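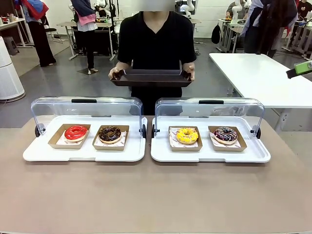
Red glaze on the left, chocolate with sprinkles next to it. Lids back.

Home | Notebook | Recipes | Suppliers | Contact

10/21/24 — bench notes, Nitudance test kitchen

Weeping glaze again. Writing this up before I forget which bowl was which, because the masking tape came off two of them in the sink and I'm going on memory for part of it.

Starting point: the sugar glaze we've been making since the move goes on fine, sets with a nice skin, then by mid afternoon it's gone sticky and there's syrup underneath. Worst on the ring doughnuts, less bad on the buns, hardly there on the choux. Wi shop complained first and then Jamley, same complaint, so it isn't one oven or one pair of hands.

Old notes from last December say "no trouble with glaze". Not much use as the kitchen was cold then and we were on the other icing sugar. Still. Worth remembering that we did once have a glaze that stayed put.

What I think could be going on, in the order I thought of it:

- glazing too warm, steam comes up through the dough and melts it from below
- glazing too cold, skin forms on top only
- too much water in the mix
- damp room
- fryer fat sitting on the surface so the glaze never grips
- the new icing sugar

Did the base as one batch so there'd be no arguing. 1000 g icing sugar, sieved, then split between bowls. Sieving matters, the Trakau sugar has hard little lumps that don't go until you press them and then you get white specks in the red. Water added by weight, warm from the kettle tap. Pinch of salt. No butter in any of them today, want to see sugar and water behave first.

Bowl A. Recipe as it stands. Control.
Bowl B. Same, less water. Stiff. Had to push the doughnut in and twist.
Bowl C. Some of the water swapped for glucose syrup.
Bowl D. As A with a spoon of cornflour.
Bowl E. As A but with the setting gel from Trakau, the sample tub. Label says stir in cold. Lumped straight away. Had to blitz it and then it was full of air, so let it stand while I did the others.

Room humidity 59 on the little dial by the door. I don't trust the dial much, it read the same on the day the boiler leaked. Need a proper one. Extractor on throughout, back door shut, which is a change from a normal morning when it's propped open for the flour delivery.

Fried, drained on the rack, then rested 15 minutes before glazing for the first lot. Second lot went in nearly straight from the rack. Third lot left till stone cold and then glazed after tea break. Meant to time the third lot properly and didn't.

Results, glazed hot:
A went on like water, see-through, most of it ended up on the tray. Pretty though. Dry to touch quickest of anything, which surprised me. Patchy cracks later.
B good coverage, slid a bit at the sides.
C shiny, stayed tacky. Never really set.
D dull. Chalky in the mouth. No.
E can't judge, bubbles.

Results, glazed after the rest:
A decent, started to sweat by lunch.
B best of the morning. Skin held, snapped a little when bitten, only a trace of wet where it met the paper.
C lovely gloss, weeping less than A but it fingerprints if you so much as look at it.
D still chalky.
E better now the air had gone out of it. Held very well. Tastes faintly of jelly. Hmm.

Results, glazed cold:
All of them thick. A wept worst here, properly wet undeneath by the afternoon with the top skin sitting loose on it like a lid. B cracked when picked up. C all right. E all right, thick, would want thinning.

So temperature of the doughnut matters more than anything I did to the bowl. Not what I was hoping for as it's much easier to change a recipe than to change when people do things. Both shops glaze when there's a gap, meaning stone cold as often as not.

Fat: blotted half of each lot with kitchen roll. Could see no difference in the weeping. Slight difference in grip at the sides, blotted ones held the drip line better. Not worth asking anyone to do it at opening time. Drain for longer on the rack instead.

Colour. Red needs the paste and not the liquid. The liquid is mostly water and by the time it's red enough it has turned B back into A. Paste goes in the dry sugar first with a drop of the water, rub it against the side of the bowl, then the rest. Raspberry powder tried as well, tastes far nicer, goes a sort of brick pink and drinks up the water so you have to start again with the sums. Keep for a special. Gloves. I didn't, and my hands are still pink.

Chocolate. Different problem altogether. It doesn't weep, it goes dull. Ours is cocoa, icing sugar, butter, milk. Swapped the milk for water and a bit of glucose: darker, shinier, bit less flavour. More cocoa fixes the flavour and loses the shine. Went back and forth on this for far too long. Settled on water, glucose, butter left in, cocoa sieved twice. Sprinkles on while it is still wet or they bounce off. If they go on when the glaze is too hot the colours bleed and you get little halos round each one, the green being the worst. Wait till it stops running and then go.

Storage. Lid or no lid is the other half of it and I haven't done it right yet. Put some of B in a closed box and some out on the rack side by side. The closed ones were wetter, no question, but the doughnut itself was softer and nicer to eat. The ones left out had a perfect glaze and were going stale at the edges. So pick your poison. Thinking closed box with a gap, or don't close until fully set. Paper underneath helps, but it takes some of the glaze off with it when you lift.

Proving cupboard was set at 13 over what it ought to be when I came in, someone had knocked the knob. Turned it back before the dough went in. Noting it because it'd explain the big bubbles in last week's trays and I had been blaming the yeast. Put tape on the knob.

To do
— run B again, next humid day, with the back door open like real life
— B plus a very small amount of glucose, see if it stops the cracking without the fingerprints
— E at half strength. Ask Trakau what is in it, the allergen sheet wasn't in the box
— closed box test done properly, labelled, with labels that stay ON
— new humidity gauge
— write one line for Wi and Jamley: glaze after the rest, not before and not cold. See if the complaints stop before changing the recipe at all
— order red paste, the pot is scraped out
— return the good whisk to the pastry side, they've noticed

Cost, rough: B costs the same per batch in sugar but coats thicker, so it'll go through more. Haven't worked out how much. Weigh the bowl before and after next time, why didn't I do that today.

Taste, going round the room with what was left: B and C liked, C more by people with a sweet tooth. D left on the plate. Chocolate went first as it always does, so that tells me nothing.

Later, same day. Had another look before locking up. B from the rest lot is still holding, slight shine round the base, nothing running. C has gone flat and soft. E looks exactly the same as it did at lunch and I find that a bit off-putting. Left a plate of each on the top shelf with a note saying DO NOT EAT, will check first thing, if they're still there.

We use cookies to keep this notebook working and to remember your settings. Accept | Manage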